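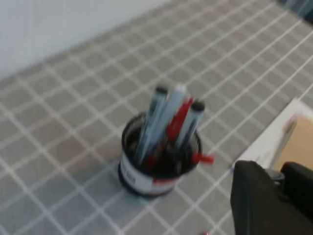 Tredidero extends pen cup task to tiled worktops

News > Automation > Data collection

November | Staff reporter

Tredidero has begun a second round of demonstration recording for its desk-tidying policy, moving the work from plain laboratory benches to tiled kitchen counters. The target is 2000 accepted episodes. Recording is being done at the company's Maddocks site, with labelling handled by Stelier.

Each episode is driven by an operator from start to finish. The wrist camera stream is stored together with joint positions and the gripper opening, and all three are resampled to a common clock before labelling. The operator is given a written instruction at the start, such as placing a pen in the cup or taking one out, and closes the episode with a foot switch.

The pen cup is a short cylinder with a dark rim and a white label, standing on grey tiles with white grout. In the view shown it holds pens and markers, one of them bright red, with paper lying on the counter to the right. The first round used bare, evenly coloured surfaces, and the policy trained on it lost accuracy when tested over a strong grid pattern. Grout lines were mistaken for the edges of thin objects in a share of the failed grasps.

Motion blur is being kept in the set. Stelier's labelling guide tells staff to mark a blurred image as usable where the cup and the gripper fingers can both be made out, and to leave the text on any label untranscribed if it can't be read. An episode is rejected only when the stream drops or the instruction doesn't match what was done.

Operators work in blocks of 15 episodes. The cup, paper and loose items are rearranged between blocks according to a printed sheet, which lists 84 layouts. Lighting is changed separately, with 4 settings in use.

Training runs will be carried out on the Sternov cluster once labelling is complete. Tredidero said the plain-bench recordings would be kept in the mix at a reduced weight, and that a tiled counter at a different site would be held back for testing.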